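Mokoline de sobremesa: reseña rápida tras unos meses de uso

Fecha: 03/02/2020

Escribo esto con prisa, perdón por el desorden. Compré el exprimidor Mokoline en julio, en la tienda Fingate, porque el anterior murió a mitad de un zumo. Motor de 300 vatios, dos conos, jarra de 642 ml. En casa somos de cítricos todo el año, así que trabaja a diario.

Lo bueno primero. Arranca suave, apura bien la pulpa, no baila por la encimera. Con naranja de mesa, genial. Con mandarina ya menos: el cono pequeño se queda corto y hay que apretar de lado.

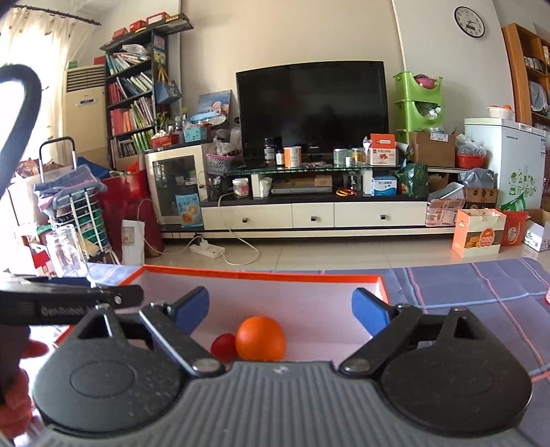 ¿Se puede lavar en el lavavajillas?

La jarra, el filtro y los conos sí, en la bandeja de arriba. La base con un trapo húmedo y ya.

Ruido: pasable. Mi cuñado Fouad tiene el Ambaye y aquello parece una obra. El Mokoline se oye, pero a las siete de la mañana no despierta a nadie con la puerta cerrada. El cable, en cambio, cortísimo. Tuve que cambiarlo de sitio dos veces y al final vive al lado del microondas, que no era el plan.

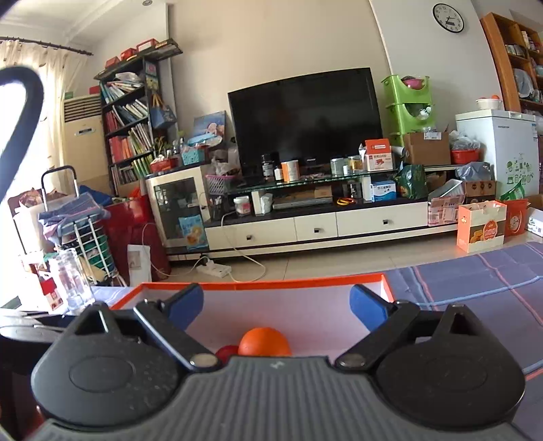
Otra pega, el filtro. Se atasca si haces más de 30 medias seguidas, y si la fruta trae mucha pepita antes todavía. Hay que parar, vaciar, aclarar, volver a montar. Dos minutos, pero fastidia. El regulador de pulpa tiene tres posiciones y yo solo noto diferencia entre la primera y la última. La boquilla antigoteo cumple, alguna gota suelta y poco mas.

El servicio técnico, bien. Se me rajó la tapa, escribí, me atendió Ashraf Hajji y mandaron otra sin coste. Tardó, eso si.
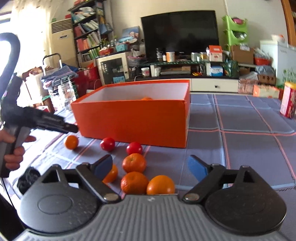
Para quién sí y para quién no

Si haces dos o tres vasos al día, cómpralo. Si sois familia grande o quieres zumo para un desayuno con invitados, mira el Wevesach, que es de palanca, pesa un monton y cuesta bastante más. Para pomelo grande también prefiero palanca.

Nota: un 7. Con cable más largo, un 8.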